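Lab notes, August: gripping soft stuff by its wrinkles

Quick one this month, everybody is heads down on the Tseng demo.

The Zitora team finally has a number on the wrapper work. Short version: for thin flexible packaging, a cheap padded fingertip plus a look at the creases beats our old force threshold. Longer version follows, sort of.

Old method: close until motor current hits a set value, lift, hope. Fine for boxes. Bad for anything with air or slack in it, the current barely moves until you've already squashed whatever is inside. Lots of crushed snacks in the Irent trials last year, some of you ate them.

New method: fingertip camera looks between the two fingers, a small network scores how much the wrapper is folding next to each pad, closing stops when the score levels off. No force sensor at all. Trained on 300 grasps, all done by hand-guiding the arm, then tested on 321 new ones. Dropped items went down by half compared with the current threshold. Crushed ones went down too but we're still argueing over what counts as crushed, so no figure until thats settled.

Things that didn't work: bare plastic fingers (slip), the rubber tips from the Plastach kit (stick to film and won't let go cleanly), training on top-down views only. The overhead camera is good for finding the item, useless for the squeeze. You need both.

Still open. Pads wear and pick up fuzz, and the network notices. Scores drift as the covering gets ragged. Two options on the table: swap pads on a schedule, or put worn pads in the training set on purpose. Leaning toward the second, it's cheaper and nobody has to remember anything. Printed wrappers are also harder than plain ones, the text confuses the fold scoring near the edges.

Next up is a mixed bin, then paper pouches. Write-up is in the Zitora folder, comments welcome before the draft goes out.
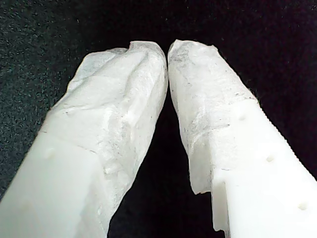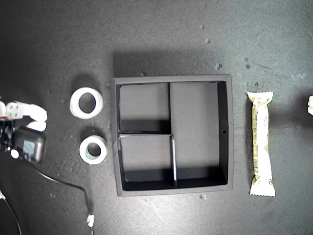
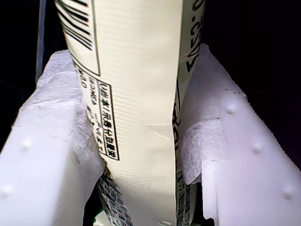
Top to bottom: fingertips with nothing between them, the work surface with tray, tape rolls and snack bar, and a wrapper in the grip.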